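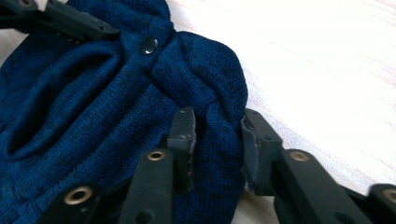

The Rulau Technical Center thanks everyone who attended the open day at our Dela Peña building on 2018-02-02. This thread covers the textile handling session, which drew the most questions. (1/11)

We received 197 visitors. The handling session was held in 13 short sittings so that each group could stand close to the table and speak with the operators. Groups that had to wait were shown the conveyor hall first.

The subject was knitwear. Rigid parts such as boxes and bottles keep their shape when gripped. A knit garment changes shape every time it is touched, and a method that suits one fold may be of no use on the next.

Staff worked with a navy knit garment on a pale wooden tabletop. It was left bunched on purpose. Garments reach a sorting line in that condition, and a demonstration on neatly laid cloth would have told our visitors very little.

Several guests from the laundry trade asked why the jaws close on a fold and do not press down on flat cloth. A raised fold gives both pads something to hold. Flat knit tends to slide away from the fingers or bring a second layer with it. 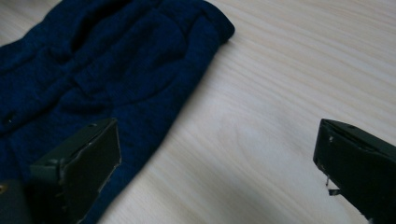

Approach angle was the next topic. Operators explained that one finger can pass over the fabric while the other stays over bare table, and that the edge of the garment is then brought between them. New operators spend most of their first week on this step.

A question was raised about wear. Coating does rub off the fingers with daily use, mainly along the edges. The center replaces gripping pads on a fixed schedule, and fingers are replaced only when the shape of the contact face has changed.

Fasteners were also discussed. A snap or button makes one part of a garment stiffer than the rest, and a grip taken next to it behaves differently from a grip taken on plain knit. Ovitow, our partner for the sorting trials, has asked for more work on this point.

Visitors were invited to try the hand-held gripper themselves, and 48 of them did so. Comments left at the desk asked for a longer turn and a lower table. The second request has been passed to the workshop. Children under seven took part with an adult.

For those who asked about results: the trials with Ovitow are still in progress and the center will not publish figures before they close. A written summary is planned for July and will be posted on this account.

The next open day will be hosted at the Grerer site, where parking is limited. School and trade groups should write to the visitor desk before making travel plans. Printed notes from the handling session are available from the same desk at no charge. (11/11)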